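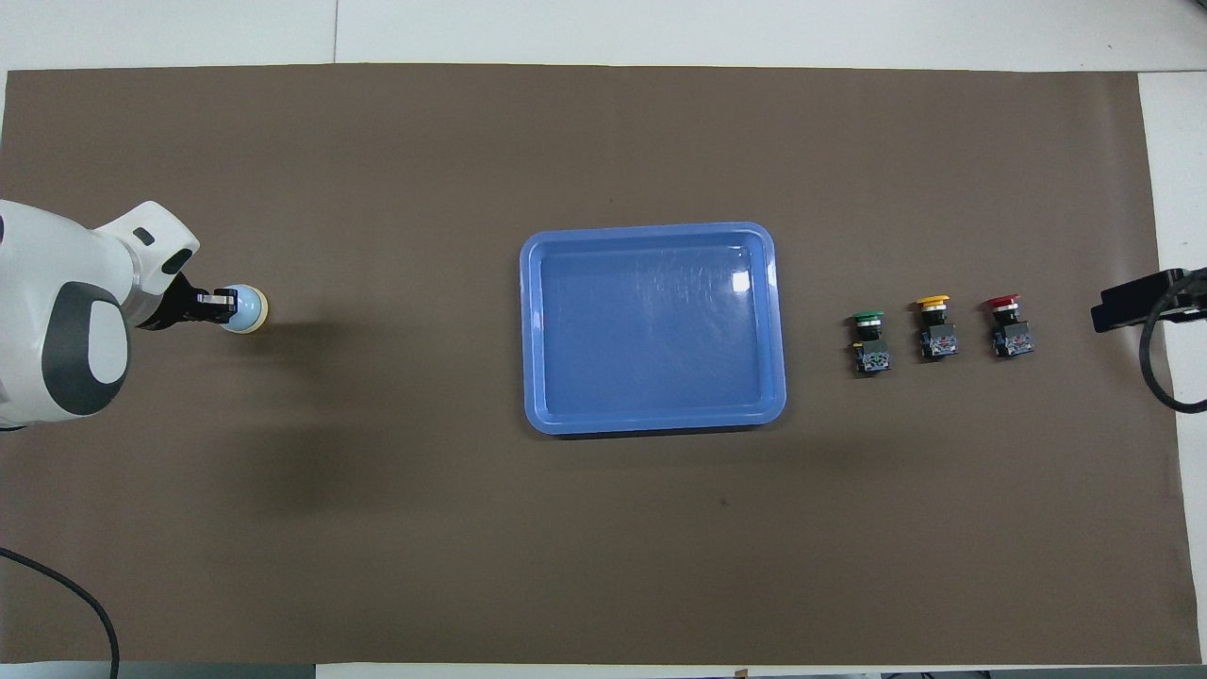 Olesia Nazarenko
Wednesday, September 9, 2020

Brown paper has become the most expensive free thing in my life. A thread about moving house within the same town, a distance of two kilometres, with every single plate.

We've gone from Irkinmont to Ollent. If you don't know them, they share a bakery and a grudge. The removalist quoted us over the phone, laughed, and then asked whether we had stairs.

We have stairs.

Friends said to start packing in August. I did start in August. I packed the Christmas decorations, the fondue set and the winter doonas, labelled everything beautifully, and lay down for the rest of the month.

It was a cold August. We unpacked the doonas.

Wrapping advice, from someone who has now wrapped a gravy boat four times: put it in the middle of the sheet, fold the corners in, roll, and stop when it feels silly. My mother keeps going well past silly. Her parcels are all the size of a football and one of them had a teaspoon in it.

Mum also writes on the boxes in a private code. "Derkach" turned out to mean the things Mrs Derkach next door gave us over the years — jam jars, mostly, and a lamp I'd thought was gone for good. It's back. It has its own box.

26 boxes for the kitchen. I cook maybe three dinners and rotate them.

My husband's approach is to carry one item at a time to the car, unwrapped, like he's returning library books. He drove a colander across town in the passenger seat. I believe it had the seatbelt on.

Books go in small boxes. Everybody says this and everybody then fills one big box with books to see. Ours is still in the hallway at the old place. We're thinking of leaving it as a feature.

The colour-coded stickers lasted until the green ran out. Green was bedroom. The bedroom is now partly orange, which was shed, so I slept next to the whipper snipper on Saturday night.

Found in the third drawer, in order: 11 allen keys, a birthday candle shaped like a 2, the manual for a Kavotska heater we gave away years ago, and the good scissors. I had bought new good scissors that morning.

The neighbours in Ollent brought over a lemon slice and asked how the move went. I said fine. There was a bit of paper stuck to my elbow the entire time and they were very decent about it.

Can't find the kettle. It's wrapped. They're all wrapped. I'm going through them by weight and so far I've opened the gravy boat.

Back to top | Contact | © 2020 Olesia Nazarenko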